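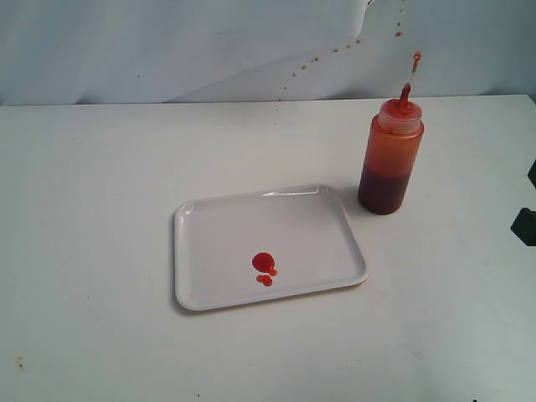
Sauce Hands Wanted: Casual Table and Plating Assistants

Kollbridge Food Studio, Wednesdays and one other weekday

We make pictures and short clips of condiments. Chilli sauce, tomato sauce, mustard, relish, the odd runny mayo. If it comes in a bottle and lands on a plate in an interesting shape, we've probably spent a morning on it, and we'd love two more people to spend those mornings with us!

The work is small and fiddly and (we think) a lot of fun. You'll be at a white table with a white backdrop, a white tray and a squeeze bottle, putting sauce where it needs to go. Some days that means three neat drops on a tray. Other days it means a long squirt through the air and a trail of orange-red spots up the backdrop, and then a fresh backdrop and another go. White shows everything, so you'll get very good at noticing a speck the size of a pinhead.

We're busy from now until December with a run of jobs for Prarik, who have 59 sauces and dressings to get through, plus a smaller set of hot sauces for Jadoon. Every one of them behaves differently. Some hold a round, glossy blob for ages, some slump while you're still reaching for the tweezers, and the seedy ones block the nozzle at the worst possible moment. Part of the job is getting to know each one and telling the photographer what it's likely to do.

What you'll be doing

Filling, labelling and cleaning squeeze bottles, nozzles and caps
Laying drops, lines, swirls and splashes to a sketch, then doing them again
Wiping down trays and tabletops between takes without leaving streaks or lint
Hanging, smoothing and changing backdrops (they crease if you so much as look at them)
Keeping the batch notebook up to date, so we know which bottle was thinned and by how much
Helping to pack up at the end of the day and running the dishwasher

Who we'd like to hear from

Steady hands matter more to us than a long resume. We've had lovely assistants who came from cake decorating, nail salons, model painting and a school science lab. Kitchen experience is handy. So is patience, because the nineteenth drop is sometimes the good one and you'll want to care about it as much as the first.

You'll need to be comfortable on your feet for most of a shift, and fine with strong smells of vinegar and chilli. Please tell us if you have food allergies, as mustard, sesame and egg all pass across the table. You don't need to know a thing about cameras or lighting.

The practical bits

Shifts run from 9 am to 4 pm with a proper lunch break, and lunch is on us. Wednesday is a fixed day for everyone, the second day we can sort out between us. Pay is $210 per shift, paid fortnightly. Aprons and gloves are supplied, though we'd suggest old shoes and nothing in a pale colour that you're fond of - the splash days are cheerful but they do travel.

We're on the upper floor of the Plusov building, up one flight of stairs, with a goods lift at the back that you're welcome to use. There's bike parking in the courtyard and the bus stops at the corner.

How to apply

Send a short note to Ilona Virág, our studio manager, saying which weekdays suit you and describing something you've made or done that took a careful hand. A photo of it would be great but isn't necessary. Skip the formal cover letter.

We'll invite a handful of people in for a paid two-hour trial with Bok-nam Yeom, who leads the table team and will show you how she loads a bottle without trapping air in it. Bring your questions, and come hungry if you like chips. There is always plenty of sauce left over.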